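Ticket 3545 - Comparatif des pinces, cellule à deux bras
Ouvert par : Cristian Ticona
Suivi par : Kwaku Nutsugah
Statut : en attente de retour

Cristian Ticona
Bonjour à toute l'équipe, et merci d'avance pour votre patience, je sais que je vous écris souvent en ce moment ! On a monté les doigts crantés Bukero sur les deux bras, à la place des doigts lisses Plastel qu'on utilisait depuis novembre. Pour attraper le tissu, c'est un vrai bonheur, même sur les ourlets fins. Par contre, au relâchement, le bras droit garde parfois un bout de tissu entre les crans et tire tout le pli avec lui quand il remonte. Sur 25 essais de pliage en long, ça nous est arrivé 3 fois, toujours à droite. Avec les Plastel on n'avait jamais ça, mais on ratait bien plus de prises au départ.

Kwaku Nutsugah
Bonjour Cristian, pas de souci, ton message est très clair. Avant de toucher à la mécanique, peux-tu comparer l'ouverture finale demandée à gauche et à droite dans le contrôleur Sastolent ? Quand on change de doigts, l'ancienne butée logicielle reste souvent en mémoire d'un côté. Regarde aussi si la gaine annelée du poignet droit ne force pas en fin de course, on a déjà eu le cas chez Wilson Mosquera.

Cristian Ticona
Alors, bien vu pour la butée ! À droite on était resté sur le profil Plastel, avec une ouverture plus courte de roughly 2 mm. Je l'ai alignée sur la gauche et j'ai relancé la calibration à vide. La gaine, je l'ai suivie à la main sur tout le trajet, elle forme une belle boucle et je n'ai rien senti forcer. Gilberto voudrait quand même garder les Plastel sous la main pour les tissus très souples - je lui ai dit qu'on en reparlerait avec des chiffres.

Kwaku Nutsugah
Parfait. Refais la même série avec le même vêtement et la même vitesse de remontée, sinon on ne saura pas ce qui a joué. Si un fil reste accroché, note à quel cran. Je laisse le ticket ouvert en attendant.

Cristian Ticona
C'est parti, on reprend avec le vêtement vert plié en long, les deux pinces dessus ou tout près. Je vous joins la vue de la cellule.
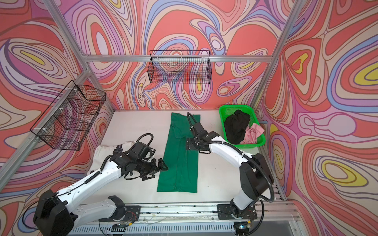

Faut-il recalibrer les deux bras quand on ne change les doigts que d'un seul côté ?
Seul le bras modifié doit refaire sa calibration d'ouverture, mais il vaut mieux vérifier ensuite que les deux profils du contrôleur correspondent bien aux doigts montés.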